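How We Look After a Gripper

OK so this is the page about the gripper. Lots of you asked after the school visit so I'm writing it up fast before the next group comes. Siu-ming Tu typing. I fix things here at Flodomow. Mostly the small things that grab other things.

Our gripper is named Mak. Mak has two fingers. You have five on each hand so you win that one.

What is a gripper?

A gripper is the hand part of a robot. Just the hand. Ours is the kind you can also hold yourself - there's a handle, and when you squeeze, the fingers close. Let go and they open again. Try it with your thumb and one finger. Pinch a pencil. Pinch a sock. Now pinch a grape (don't squash it). That's the whole job, really. Pinch, carry, put down.

Pinching sounds easy because you have had a lot of practice. When you were a baby you were terrible at it. You dropped your spoon all day long.

A camera rides along with the fingers. It looks out past them so we can see what the fingers are reaching for. So most of our pictures have a finger poking in on each side, like when you hold your own hands out in front of your face.

What do the fingers practice on?

Ordinary stuff. Baskets, cups, sponges, spoons. A basket is a good test. It has slots in the sides, and a thin handle that flops or swings or stands up depending on the basket. Where would you grab it? By the rim? By the handle? If you grab the side, a finger tip can slide right into a slot and get stuck. We have had that happen. You have to wiggle it out.

We put a plain pale cover on the table. Things show up better on a plain color. Well, most things. White things on white are harder and that is a good test too.

Checking the gripper in the morning

Every morning, same order. I do it before I have my tea or I forget.

First, look. Just look at it. Hands behind your back if you are a visitor. Is anything bent? Anything hanging off? Any hair or fluff? You would not believe the fluff.

Then wipe the fingers. Each finger has a face on the inside, the part that touches things. If that face gets greasy it slips. Fingers get greasy from us, mainly, from people touching them with lunch hands. I use a cloth, a bit damp, and then a dry one. No spray. Spray goes into the holes and stays there.

Then the screws. I will tell you about screws in a minute, they need there own part.

Then open and close. Open all the way, close all the way. 13 times. Why 13? Somebody wrote 13 on the card years ago and we kept it. You listen while it goes. A happy gripper makes a soft sound. A gripper with grit in it makes a crunch, like walking on cereal.

Then the paper test. Close the fingers on a strip of paper and pull it gently. If the paper slides out easy, the fingers are not meeting right. If it holds, good. Write it in the book.

Last thing is the camera. Wipe it with the soft cloth, the clean one, NOT the finger cloth. A smudge on the camera makes everything look foggy and then you spend half an hour blaming the computer.

Screws

Screws are what keep a finger on. And screws get loose. Not because anybody is turning them. It's the shaking. Every time the fingers bump shut there is a tiny knock, and a tiny knock can turn a screw a tiny, tiny bit. You'd never see it happen. But do it 600 times in one day and the finger starts to wobble.

You can feel a wobble before you can see it. Hold the base still. Push the finger gently side to side. Should feel like pushing a wall. If it feels like a loose tooth - stop, get the little hex key, tighten.

How tight? Snug. That's a real word we use. Turn until it stops, then a small nudge more. If you lean on it with all your might you can wreck the hole, and then the screw just spins round and round and holds nothing at all. I did that in my first week. I was very proud of how strong I was for one second.

When a hole does get worn out there is a fix. You can put a metal ring inside the hole, called an insert. Metal is tougher than a lot of plastics, so it stands up to being screwed and unscrewed again and again. Some parts have them from the start. Brass is a common kind. It's the same yellowy metal as a trumpet.

Changing a finger

Fingers wear out. Edges get scuffed, corners get rounder. Small scuffs are fine, like scuffs on your shoes. Your shoes still work. But a crack is not fine.

Here's how a change goes.

Turn it off. Off off. Not just quiet.

Get the tray. Every screw that comes out goes in the tray. Not on the table, not in your pocket, not in your mouth (Fonditz workshop people I am looking at you). A screw that rolls off a table always goes under the heaviest thing in the room.

Take out the screws one at a time and hold the finger with your other hand so it doesn't drop.

Lift the old finger off. Wipe underneath, there is always dust hiding there.

New finger on. Now put ALL the screws in loosely before you tighten any. If you tighten one right away the finger can sit crooked and the last screw won't go in. You'll say a word. Then you'll have to start again.

Tighten a little on each, go round, a little more on each.

Then change the other finger too, even if it looks OK. New shoe and old shoe don't walk the same.

Now test again. Open, close, listen, paper strip. Then pick up something soft, then something hard, then a thing with a handle.

The book

We write everything down. Date, what was wrong, what we did. My page for 3rd March just says "left finger wobbly, tightened, crunch sound, found crumb." That's a good note. Short and somebody else can understand it. A bad note is "fixed it." Fixed what?? 

The book is also how we know when to order new fingers. One pair lasted us all the way to July and one pair got cracked on a mug straight away. So you can't just guess.

Questions you asked

Does it hurt when you unscrew the finger?
No. It has no feelings in there. I checked all the drawers.

Can it pinch me?
Yes! So keep your fingers out from between its fingers. Even when it looks asleep. A grown-up tool check comes before any touching, and that goes for grown-ups too.

Why are the fingers a dark color?
Dark doesn't shine back at the camera as much. Shiny fingers can make bright spots and then it's hard to see the thing you want to pick up.

How heavy can it lift?
Less than you think. A basket, easy. A basket full of potatoes, no. I stop at 600 grams with this one.

What's the Ustance box on the shelf?
Spare parts. Screws, fingers, the soft cloths. 100 screws in a bag when it's new. Currently a lot fewer than that.

Can I have a job doing this?
When you're bigger, sure. You can start now though. Find a wobbly chair or a pan with a loose handle, ask whoever's in charge of it, and look at how it's held together. Find the screw. Is it snug?

Try this at home

Tape a sponge piece to two wooden spoons. Hold one in each hand. Now you have a gripper. Try to pick up a basket, or a plastic tub, by the rim. Then by the handle. Then take off the sponges and try again with bare spoons. Slippier, right? Write down what worked. Then do your morning check on the spoons, tape and all.

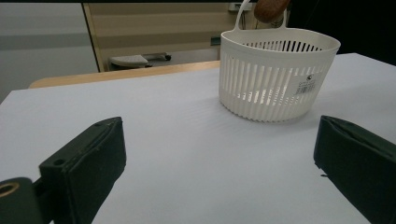 Fingers open wide, basket up ahead. Can you spot the screw hole?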